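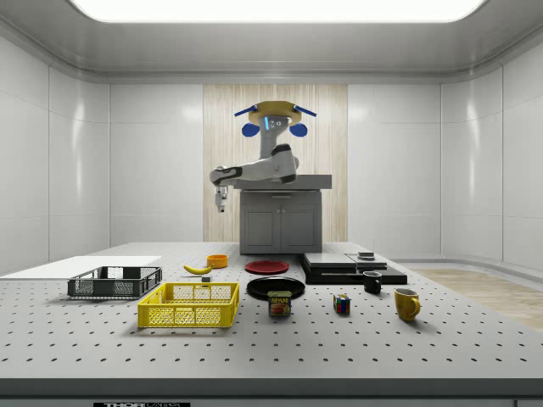 Keeping House for a Robot

There is a room in Plonness where the floor never needs sweeping and the mugs never get chipped, and yet people spend whole days putting it in order. It lives inside a computer. The room, I mean, although after a long Saturday there I began to feel that the people might as well. It has glossy walls, a big perforated tabletop and a robot arm hanging from overhead with a pair of blue wings at its shoulders, and it is known to everyone in the building as the Clatau cell, after the workshop across the estuary where it was first drawn up.

I had gone expecting to write about the robot, as one does. The arm is handsome, with its white links and grey joints, and when it moves on the screen it has something of a heron about it, all elbow and patience. But the longer I sat there with my tea going cold, the more I found myself interested in the housekeeping, which takes up far more of the day than the robot does and which suits my own temperament rather better.

Wattimena, the small firm that looks after the cell, uses it to rehearse jobs before anybody tries them with real metal. Put the mug over there, fetch the banana, leave the plates alone, that sort of thing. If the arm is going to sweep a crate clean off the table, then it may as well do so where there is nothing to pick up afterwards except a line in a log. The scheme only works, though, if the room is right, and getting the room right turns out to be a craft with its own fussy pleasures.

First, hang your arm

Everything begins at the mount. Before a single plate goes down, the crew check where the arm is fixed and which way it thinks is down, and they do this every time, even if the cell was perfectly well behaved the evening before. An arm bolted to a bench is a forgiving creature by comparison. One hung from above has to be told about gravity properly, because its own weight is pulling on every joint in the opposite sense, and a sign the wrong way round in the settings file will have it sagging gently towards the table like someone falling asleep on a train.

After that comes what they call the stretch. Each joint is moved on its own, slowly, from one end of its travel to the other, while the person at the desk watches the numbers and (I noticed) moves their own shoulder in sympathy. Then the fingers of the gripper are opened and closed. Then the whole arm is sent to its resting place, high enough up that it can't knock anything, and left there while the table is laid.

I asked how long the stretch takes and was told that it depends how fussy you are feeling. On the day I visited they were feeling fussy.

Laying the table

The cell has a cupboard, if you can call a list of files a cupboard, holding 587 objects. Most of them are the sort of thing you would find at the back of a kitchen or in a child's bedroom: plates, mugs, tins, a bowl or two, a puzzle cube, a banana of such cheerful yellowness that I was quite hungry by eleven. Each one has to have a shape, a weight and a notion of how slippery it is, and each one can be wrong in its own particular way.

The mugs are the worst, apparently. A mug looks simple, but it has a hollow in it and a loop on the side, and if whoever made the file was in a hurry then the computer will treat the whole thing as a solid lump. You only find this out when the gripper tries to put a finger through the handle and bounces off thin air. The crates are nearly as bad, with all those little openings. There is a yellow one and a dark grey one, and I was told, with some feeling, that between them they had cost more afternoons than the arm itself.

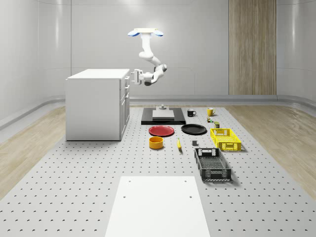
So each object gets what I would call a health check. It is dropped from a small height on to the tabletop and everyone waits to see whether it settles. A good plate lands and lies still. A bad plate trembles, very slightly, for ever, as though a lorry were going past, and a really bad one will sink halfway into the table or shoot off towards the wall. I saw a bowl do the last of these and I am afraid I applauded. It was taken out of the cupboard, its weight was looked at (somebody had slipped a decimal point), and it was back on the table before lunch, behaving beautifully.

Once the objects are sound they are set out, and then set out again differently. An arm that has only ever practised on one arrangement learns that arrangement and not much else, so the positions are shuffled, with the plates nearer or further off, the crates turned a little, the furniture changed over. A proper rehearsal runs to 400 layouts. A program called Oltoden does the shuffling, and the crew go through the results by eye afterwards, throwing out the ones where a mug has ended up inside a tin. They go through them quickly, the way my mother used to go through runner beans.

When things go wrong

Repairs in such a place are peculiar. No belt snaps and no bearing dries out. What happens instead is that something which worked on Thursday's version of the software doesn't work on this one, and the arm, asked to reach for a drawer, folds itself up like a deckchair. The cure is in the logbook, a long and lovely document that I would happily have taken home. It has 236 entries, every one written in whole sentences, and it is the first thing that any newcomer is given to read.

Entry 3 is my favourite. It says that the light over the table had been made too bright, that the black plate had picked up a shine, and that the software had refused to believe it was a plate at all. The light was turned down and the plate was recognised again. Someone has added underneath, in a different style altogether, "Please leave the light alone."

The last job of the day is the plainest one. The arm goes back up to its resting place, the fingers are opened, the layout is saved under a name that a stranger could understand, and a few lines go into the log about anything that felt odd, even if it came to nothing. Then the kettle goes on again. I was allowed to write that evening's entry myself, under supervision, and it was mostly about the bowl.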